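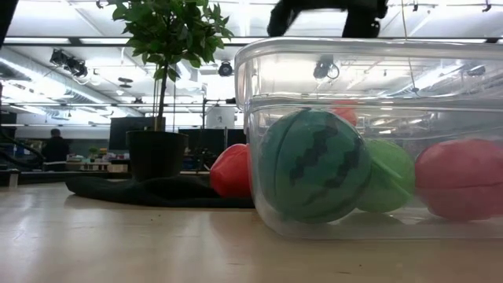 The student manipulation project at Kikerik began in January with a task list that fit on one sheet of paper. Senad Nikolaidis, who runs the class, wrote the list himself and has rewritten it twice. The current version asks each team to program or train a pair of arms to move objects between a container and a cloth, and to handle the cloth as well. The objects are toy produce and balls, among them a green one patterned like a watermelon, and they go into a clear plastic bin. A potted plant stands on the cloth beside it. The plant is part of the task list too, under the heading "obstacles, fixed."

"People ask for a harder object and I tell them to do the ball again," Nikolaidis said. "A ball has no handle and no preferred side. If your grasp is off center it rolls, and then your second attempt starts from a place you did not plan for. Most of the programming in this class is for second attempts."

The class is open to second-year students and up. It carries lab credit but has no written final. Teams are graded on a log of attempts, a short report, and a session in which another team tries to run their software from the instructions alone. We spoke in the lab, between two working sessions.

He was asked first about the log, which students describe as the heaviest part of the work.

"Every attempt is entered," he said. "Start condition, what was commanded, what the operator saw, result. By the end of last week the class had 1,575 entries. Of those, 405 were successes under the strict rule, where the object is inside the container and the arm has returned to its rest position without a person touching anything. Under the loose rule the number is higher. I don't publish the loose rule number, because then everyone quotes it."

The strict rule was adopted after the first three weeks. Before that, teams had recorded a success as soon as the object left the fingers. Several objects then bounced off the rim. Nikolaidis went back through the early entries with the students and reclassified them, a job that took two full sessions.

"They disliked it, and I would do it again. The reclassified data changed which team was ahead. It also showed that one team's release height was the whole problem. They had been tuning the approach path, and there was nothing wrong with the approach path."

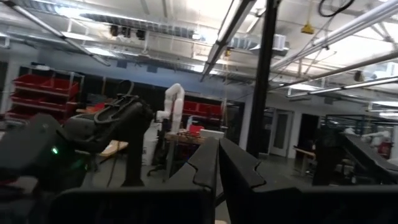

Much of the conversation was about cameras. Each team decides how much of its software will depend on the view from the wrist and how much on a view of the whole table, and the decision has to be defended in the report. Nikolaidis prefers that they start with the wrist. The two black fingers take up a good part of that view, large and blurred at such close range, and the room fills in the rest: ceiling lights, shelves of red bins, a white arm standing at the back.

"Look at how much of that has nothing to do with the task," he said. "When the wrist is tipped up, the software gets bright light strips and a duct. When it is pointed down it gets wood and cloth. Exposure changes between the two. Students write a color threshold that works when the camera looks down, and they are surprised when it finds a tomato on a shelf across the room."

He means this literally. One team, working under the name Gruvano, used a red threshold to find the target object. In testing, the detector returned a position several meters behind the table whenever the wrist rotated past a certain angle. The arm did not move, since the workspace limits rejected the command, but the log filled with rejected commands and the team spent an evening looking for a fault in the motion planner.

"The planner was correct. It said the target was out of reach, and the target was out of reach. I let them look for a while. That may sound unkind, but the message was on the screen in plain words, and reading the message is a skill."

Gruvano now masks everything above the table plane before the color step runs. A second team, Flerareo, took the other route and dropped color in favor of a learned detector trained on its own images. It needed 1,758 labeled images before the results matched Gruvano's mask, which is nine lines of code. Nikolaidis declined to call either approach better.

"If I change the objects tomorrow, Gruvano has to write new thresholds and Flerareo has to label new images. Ask me which is faster and I will say it depends on how many people on the team are willing to label. On Flerareo there are two."

The gripper fingers are another recurring subject. Their inner edges are notched, and students tend to assume the notches will hold anything. On a smooth ball, he said, the contact is at a few points only, and closing harder does not help past a certain force. On cloth the same notches work well, sometimes too well, and a fold can stay caught after the fingers open.

"So there is a release routine for cloth and a release routine for balls. The cloth one opens, waits, backs out a small distance and opens again. A first-year visitor asked me why the arm hesitates. It's a line that says wait."

He was asked whether the teams share code. They do, under one condition. Any borrowed module must be named in the report along with the tests that the borrowing team ran on it. The cloth release routine came from the team called Dimitrov and is now used by everyone. Dimitrov borrowed its calibration script from Flerareo and found a sign error in it, which Flerareo had compensated for elsewhere.

"Two errors that cancel," Nikolaidis said. "It ran fine for a month. Then half of it moved to another team and stopped running fine. I could lecture on that for an hour and it would have less effect."

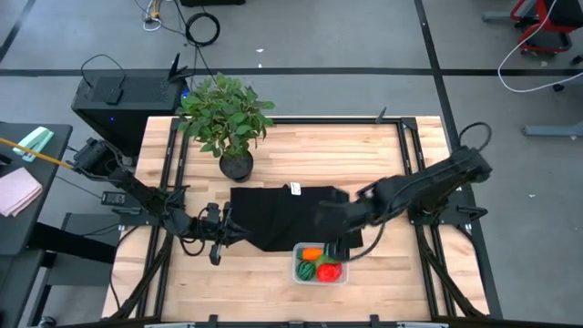
Two-arm work occupies the second half of the class. Up to that point each team runs one arm with the other parked, and the collision check is simple. With both arms active the check has to cover the links and the cables as well as the grippers. The arms are mounted on opposite sides of a black aluminum frame around a butcher-block top, and both reach to the middle, where the cloth lies between the plant pot and the clear tub of toy produce. A cable hangs from the right wrist toward the tub.

"The cable is what catches them," he said. "In the simulator there is no cable. You get a clean path over the container, you run it on the table, and the cable drags on the rim. The software does not know. The operator knows, if the operator is watching. I ask for one person on the keyboard and one person who does nothing except watch and keep a hand near the stop."

Teams model the cable in different ways. Dimitrov adds a fixed cylinder below the wrist and treats it as rigid, which is wrong but conservative. Gruvano limits wrist rotation so that the cable stays on the outer side. Flerareo has not modeled it and steers around the tub by a wide margin, at a cost in cycle time.

The plant is handled in a similar way. Its leaves spread over the upper rail of the frame, and the depth data on them is noisy. Nikolaidis requires a keep-out zone around the crown but leaves its shape to the teams. A box is easy to write and wastes space. A cylinder fits better. One student proposed a surface fitted to the leaves and was told to finish the ball task first.

Folding is the last item on the list. The target is a single fold with the edges matched to within a set tolerance, starting from whatever rumpled state the cloth is in when the team's turn begins. A black cloth on pale wood is easy to segment and hard to read once segmented, as the folds have little contrast inside the outline. Several teams use the small white tag at the edge as a reference. Nikolaidis allows this with a reservation.

"The tag gives you an orientation when the tag is up. So what is your procedure when it is down? If the report has a paragraph on that, fine. If the report says the tag is always visible, I turn the cloth over and hand the keyboard back."

So far 7 attempts at the full fold have met the tolerance, all by Dimitrov. He does not expect the number to rise quickly and has not tied the grade to it. What he grades is whether the log entry for a failed fold would let another person say where it went wrong: the grasp, the lift, the travel or the release. Entries that read "failed, retry" get sent back.

Asked what he would change for the next group, he named the order of topics. Calibration would move to the first session, before any arm is powered, and the exchange between teams would happen twice, once at the midpoint and once at the end. He would also cut the simulator hours.

"Not to zero. They need somewhere to make the first mistakes where nothing gets hit. But a student who has had too many clean runs in the simulator comes to the table and believes the table is broken."

The first exchange session is set for 31 Mar 2022. Gruvano will run Flerareo's software, Flerareo will run Dimitrov's, and Dimitrov will run Gruvano's. The authors must be in the room and may not speak until the run is over – a rule the students requested. Instructions are limited to two printed pages per team, and Nikolaidis has asked for them a day ahead so that he can check the stop procedure in each one.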